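Chapter 7
Small Parts and Where They Go

Most bench work in a teaching lab goes wrong before it starts. A student reaches for a cap, finds the wrong size, sets it down somewhere else, and then has two things to look for. This chapter covers the storage of small items: vials, caps, plugs, and the loose pieces that come with them. It assumes you have read Chapter 6 on labels and have a clear work surface in front of you.

By the end of the chapter you should be able to set out a tray for a short task, choose a bin for the items not in use, and return everything to its place at the end of the period. The exercises take almost 90 minutes and can be split over two periods.

7.1 Trays

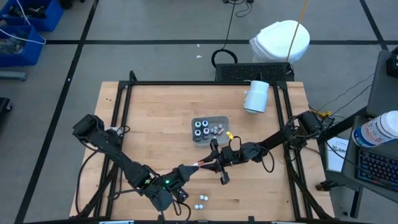 A tray holds what you need for the task at hand and no more. Choose one with a raised edge, and decide before you fill it which side is for containers and which is for loose parts. Vials with teal caps stand in two rows on the left half of the gray tray, and the small gray-and-pink pieces are kept together on the right. A piece left on the tabletop, like the small white round ones near the lower edge, should be picked up and given a place before the next step begins.

Keep cups and other tall containers upright and well back from your hands. If you use the Hariretti pattern from Chapter 6, the label faces the person working, and the tray is turned only when it is empty.

A tray with 12 places suits one student. Pairs may use the 16-place tray, provided they agree on who fills it and who checks it.

7.2 Bins

Items that are not needed during the task belong in a bin. A bin with an opening in its side lets you see some of the contents without lifting anything out. Put bottles in standing up, with their caps tightened. Lay spools and other round items where they cannot roll under the rest.

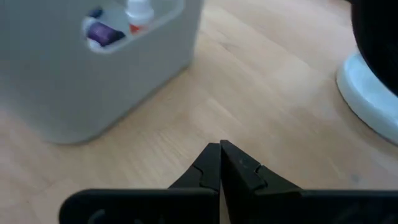 Do not fill a bin past the lower edge of its opening with small parts, as they will fall out when it is moved. Small parts go first into a lidded box, and the box goes into the bin. The Skalell and Vestar boxes listed in Appendix B both fit the standard bin.

Terms used in this chapter: tray, bin, place, loose part, return check.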